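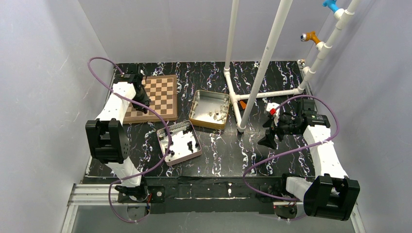 Page last changed: 5 July 2024
Torodville Chess Club board > Club nights > Clocks or no clocks for beginners?

adjoa_osei
ok so the August beginner night. do we put clocks on or not. I say no. last time we had kids slamming moves just to hit the button, dropped queens everywhere. 40 minutes a game no clock, call it a draw if it drags

flutum
disagree. they need to learn it sometime. first tournament I played I forgot to press the thing for 5 moves – lost on time in a won position. still mad

adjoa_osei
that's a tournament tho. this is people who just learned castling

SølveEide
Clocks on, but long. Nobody under pressure, they just get used to pressing it. We did this at my old club in Damusard and only 2 people quit over the whole winter, both moved away.

flutum
^ this

rookpusher
who's buying clocks? half of ours have dead batterys and one has no left button

SølveEide
I have 2 digital ones I can bring. Also wooden boards please, the roll-up ones curl at the corners and the pieces slide.

adjoa_osei
wood boards fine by me. still no on clocks for week one. maybe week three

krishnan_fan
can we talk about touch move instead. way bigger fights over that than clocks

flutum
touch move yes always

adjoa_osei
no!! not for beginners. my nephew cried

krishnan_fan
he picked up his king and put it back four times

adjoa_osei
he is seven

rookpusher
compromise – one takeback each per game, before the other guy moves. clocks optional if both want it

SølveEide
Fine with me. Who does pairings?

adjoa_osei
me, same as always. optional clocks ok. takeback ok. bring your own pencil, we ran out agian

flutum
still think its wrong but ok. see you there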